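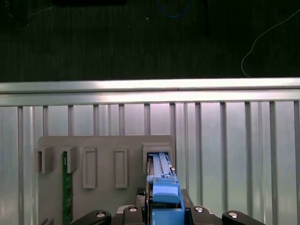 By Hema Mudaliar

Chowdary was 41 when she raced the Tustgate downhill for the last time, and she finished ninth. A crowd of 3,002 paid to watch, the most the hill had drawn since the new lift went in.

She had won there three times, first on borrowed skis. "I didn't know the bottom turn," she says. "I went straight because I was scared to brake."

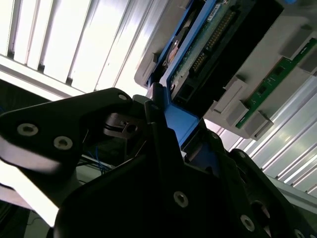
Ceiling lights over a gray enclosure

These days she coaches juniors at Muvach, a short drive down the valley. Training starts at 7 a.m. in January – earlier if the snow is hard. Two of her skiers have entered the Imumance Cup this winter, both in slalom. She would like to see one of them try downhill.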